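3.2 Collecting demonstrations by hand

Our favourite change from the earlier Pimano setup is that the teacher no longer steers an arm from a desk. Demonstrators hold a gripper in each hand and simply do the job, and the marker cubes on the grippers give us the pose of each one. People pick this up wonderfully fast! We collected 491 demonstrations across 11 kitchen tasks, with several demonstrators sharing the Stosdale room at once, each with their own task. The microwave task, shown in Figure 4, is the one we learned the most from, as it mixes a hinged door, a plate and food that likes to roll.
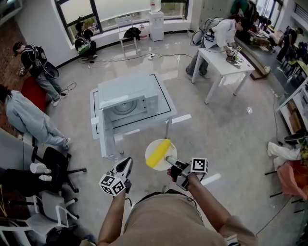 Figure 4. Microwave task, seen from the demonstrator's head. The right gripper reaches toward a plate holding a yellow corn cob; the microwave door is open.

Demonstrators were free to choose their own order of moves and their own grip on the plate. We had worried that this freedom would muddy the data, but the variety was a real gift at training time, and the policy coped far better with odd plate positions than the one trained on scripted runs (Section 4.1). Episodes in which a marker cube stayed hidden for more than 145 consecutive frames were dropped before training. The remaining ones were cut to a maximum of 2,000 frames and labelled by task.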